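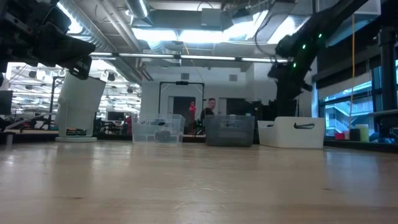 Can a group with no history teacher in it use the Follo migration and faith kit?

A group can manage perfectly well without one, provided whoever is leading reads the handbook the night before and is willing to say "I don't know" out loud. The background notes cover the history at about the level of a decent newspaper article.

Home Reviews Study groups Books Past seminars Contact

Follo: a discussion kit on migration, race and the local church
Reviewed by Jihad Bataineh
17 Feb 2018

I have sat through a fair number of evenings on race and belonging in church halls, and most of them had the same shape. Someone reads a passage. Someone else says we are all one family really. There is a silence in which the two people in the room who aren't white study the carpet, and then it's time for biscuits. I have been one of the two often enough to have opinions on carpet.

So I opened Follo with my guard up. It comes from Honesine, a small publisher I knew only for confirmation workbooks, and it sets out to get mixed groups talking about how people came to live where they live, what work they did on arrival, and what their neighbours in the next pew made of them. In the box are 70 cards, a handbook of 46 pages, a fold-out map and a cloth bag whose purpose I never established. We keep the pencils in it.

We used it at Clostwood over the winter, with a group that varied in size according to the weather and the football.

How it works

The cards come in suits. Arrival cards give you a short account of a person or family turning up somewhere: a ship's cook who stayed, a nurse recruited by letter, a shopkeeper's son sent ahead of everybody else. Work cards describe what they did next. Pew cards put the church in the story, sometimes kindly. Then there are Question cards, which you're supposed to leave face down until the rest have been read aloud, and which everybody turns over early.

You lay out one of each, read them round the table and talk. The handbook suggests two hours. We found that a bit hopeful at one end and a bit stingy at the other: the first session fizzled after the tea, and the third was still going while the chairs were being stacked on top of it.

The accounts themselves are composites, and the handbook is upfront about this on its first page. I'd have preferred real letters and real names, and I said so every week until I was asked to stop. But composites do have a use. People will argue quite freely with a nurse who never existed, and they won't with somebody's grandmother, particularly if the grandmother is sitting by the radiator.

What it does well

The best thing in the box is the session called "The Trương Table", built round a Vietnamese family who are offered a hall, a hot meal and a great deal of advice by a congregation that means every bit of it well. You read the same evening three times: from the minister's diary, from the teenage daughter, and from the woman who did the washing up. None of them is a villain. The daughter is furious, the minister is pleased with himself, and the washer-up has noticed that the family was asked to say grace and nobody thought to ask in which language.

Our group talked about that one properly. A man who had contributed little beyond the weather since Advent told us about arriving at his first parish and being handed a broom, on the assumption that he had come about the cleaning. He had swept the porch, too, to be polite. I don't think he had told that story in the building before, and there was some looking at shoes by people who had been going there a long time.

Follo is also good on the fact that newcomers don't always get on with each other. A lot of material of this sort lines up everyone who isn't white on one side of the room and assumes they will hold hands. The Work cards include a Caribbean bus conductor and a Punjabi foundryman who can't stand one another, and who have each been told, by the same foreman, that the other lot are the problem. It is the sharpest thing in the kit, and it takes up four lines.

The theology is light but it isn't silly. Ruth turns up, as she must. So does the quarrel in Acts over whose widows were being fed, which I'd always heard preached as a passage about deacons and delegating, and which reads very differently when you've just spent half an hour on who gets served first.

What it does less well

The map. It folds out to the size of a modest duvet and shows migration routes as swooping arrows, all of which end in Britain, as though the rest of the world were a sort of funnel. Nobody ever leaves. My own family's route would need several arrows, one of them going backwards, and I was told by the handbook that I could draw it on in felt tip. I did. It now looks like a bus timetable after an accident.

Asia is thin once you are past the Trương session. There is a handful of South Asian cards, a Chinese laundry that appears to be doing the work of an entire continent, and not much else. The Middle East gets one card, and he is a student of engineering. Of course he is. I've no quarrel with engineers, but I was hoping for someone with a worse degree.

The Question cards are uneven. The good ones are plain: "Who was asked, and who was told?" kept us going for most of an evening. The poor ones have the air of a management away day. "What colour is your welcome?" got the reception you'd imagine, and I have quietly put it in the bag with the pencils.

There's also the matter of the leader's notes, which tell you to "hold the space" and don't say what to do when someone in the space says something dreadful. It will happen. In our second session somebody explained, at length and with affection, why he had never found any prejudice in Clostwood. A paragraph on that would have been worth more to me than the map. What I did in the end was ask him to read out the next Pew card, which was luck, as it said more or less the opposite.

Build and packing

The cards are decent stock and have survived tea. The box is not and hasn't. The lid gave way at one corner by half term and is held with parcel tape. The handbook is stapled and lies flat, for which I am grateful, and the type is large enough to read in a hall with one working strip light. The coloured edges that mark the suits are a green and a slightly different green, so if you have anyone colour-blind in the group, pencil a letter on the backs before you start.

Who should get it

A group that already knows each other a little will get the most from Follo. I wouldn't bring it out on a first night, and I wouldn't use it as a one-off for some awareness Sunday, where it'll be treated as a parlour game. Six sessions are laid out in the handbook. We did five and dropped the one on food, having eaten our way through that subject already.

If your group is all of one background it will still work, though you may find yourselves agreeing a good deal. Pick the bus conductor and the foundryman first.

Seminary students and anyone who reads in this area will find the history basic. It's pitched at people who have never been asked to think about it on a weeknight, and judged on that it does better than most things I've been handed. I'd buy the kit again for the Trương session and the Acts material alone, and I've lent our copy to the Methodists, minus one card. They have asked what the bag is for.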